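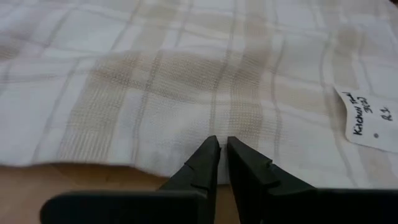 手指尖上的功夫：我为什么喜欢伺候一台叠布的双臂机

做自动化的人聊起设备，总爱聊算法、聊节拍、聊负载。我偏想聊指尖。就是夹爪最前面那一小截黑色的东西，它碰到布的那一刻，前面所有的漂亮规划才算数！

我照看的这套双臂工位，平时的活儿是对付各种软布：厨房巾、餐巾、薄毛巾。每块布上放一张手写的小纸签，写明品名，混了也好找。格子厨房巾是我最喜欢的一种，细线之间夹着华夫格一样的浅褐色宽条，表面有凹有凸，指尖从边上凑过去，能不能只捏住薄薄一层，全看两根手指合拢时对得齐不齐。差一点点，要么捏空，要么连底下那层一起拎起来。

所以我的第一条主张很简单：先养手指，再调程序。

九月里有一阵子，右臂老是抓空。同事们第一反应是看轨迹，把接近高度改了又改，改到最后谁也说不清原来的值是多少。我把夹爪拆下来，放在灯底下看，两个指尖合拢以后前端有一道斜缝，后端已经顶死了。松螺丝，重新靠着平板对齐，交叉着一点一点上紧，装回去，零位重新走一遍。整个过程一杯茶的工夫。那天下午我高兴得不得了，逢人就讲。

后来我给自己定了规矩，每抓满2,000次就看一遍指尖，每满200次用无绒布擦一遍夹持面。棉布掉的毛细得要命，嵌进指尖的台阶里，肉眼不留神就过去了，用指甲一刮能刮出一小撮灰絮。有人觉得擦得太勤，我觉得正好。擦的时候手指头摸着那块面，哪里磨亮了，哪里起了毛刺，心里都有数，这比翻日志快多了。

指尖备件我们用过两家的，Skastex的硬一些，Zarnora的软一些。软的抓布舒服，磨得也快；硬的耐用，可碰到桌面那一下听着让人心疼。我现在的偏好是硬的，前提是下探高度调得准。换指尖不要只换一边，这一点我愿意跟任何人争到底。新旧搭配着用，合拢的中心就偏了，你在程序里补偿，等另一边也换了，又得补回来，两头都是白工。 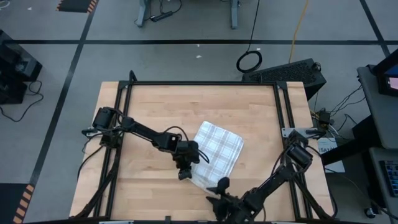
两条手臂，一张桌子

单臂机器的标定已经够有意思了，双臂更好玩。两条手臂分装在木桌两侧的黑色导轨上，面对面往中间伸，同一块布，你捏一角我捏一角。左臂认为桌子中心在这儿，右臂认为在那儿，两边若是说法不一，布就会被扯歪，或者松松垮垮兜在中间。

我的做法老派：先机械，后软件。先查框架。角上的连接件、斜撑、底座下面的安装板，一个个用扳手点一遍，看划线有没有错开。我们的划线用白漆笔画，螺栓和板上各半截，错开了一眼就能看出来。框架稳了再查底座，底座稳了再查关节零位，最后才轮到软件里的坐标变换。顺序不能倒。我见过有人拿软件去迁就一颗松掉的螺栓，当天数据好看极了，第二天全变了样。

标定的时候我喜欢让两个指尖在桌面上方同一点“碰头”，隔着一张薄纸，慢慢靠近，抽纸，再靠近。换三个位置，各做一次。Orysia Kravets是我们这边负责视觉的，她嫌这法子土，她那套标定板和优化程序跑出来，残差小数点后面好几位。我承认她的结果更细，可抽纸这件事能让你感觉到手臂的脾气：哪条臂从上往下走的时候会多沉一点，哪个关节换向的时候有一丝空程。最后我们俩各退一步，先抽纸，再跑她的程序，效果比单用哪一种都好。

再说线缆。我对线缆有近乎偏执的热情（家里人可以作证）。手腕上那根细线是整台机器最受罪的零件，手臂每转一次它就弯一次。留短了，转到极限位置会绷；留长了，会垂下来扫到布，一扫就把刚铺好的边角带跑。我的经验是把手臂依次开到几个最刁钻的姿势，在每个姿势下看线弧，找到最紧的那个，在那里再多放出一指宽，然后固定。固定点用宽扎带，不要勒死，线在里面能稍微滑动最好。

弯得最厉害的那一段，我主张到期就换，别等它断。线缆要断之前往往先时好时坏，通信丢一包，又好了；重启一下，又好了。这种毛病最磨人，我为它熬过夜，查驱动、查电源、查接地，结果把手腕上的线捏着弯一弯，报警就来了。Ndlovu的备用线，我抽屉里永远放着一根，剥开包装就能用。

桌面也归我管。木条拼的台面有温度、有弹性，指尖下探过头了还能有点余地，我很喜欢它。不过木头会随季节变化，潮的时候和干的时候高度不一样，差得不多，对捏一层薄布来说却不少。我在台面的固定几个点上量高度，换季加量一遍，记在一个本子上。最近翻到第183页，纸角都卷了，里面有日期，有扭矩，有骂人的话，也有“今天一次没掉”这样让人看了还想笑的记录。

有同行劝我把这些全搬进Busten那样的维护系统里，到期自动提醒，多省心。我不反对，提醒功能我也在用。只是提醒只会告诉你该看了，看什么、看到什么程度，还得人蹲下来，脸凑到夹爪跟前。我也真心希望新来的年轻人别急着写程序，先拆一次夹爪，先理一次线，先听一听关节慢速转一整圈的声音。那声音均匀的时候，真是好听啊！

下个月打算给左臂换一副新指尖，两边一起换，换完重新抽纸。零件已经到了，还没舍得拆。

写于2022年10月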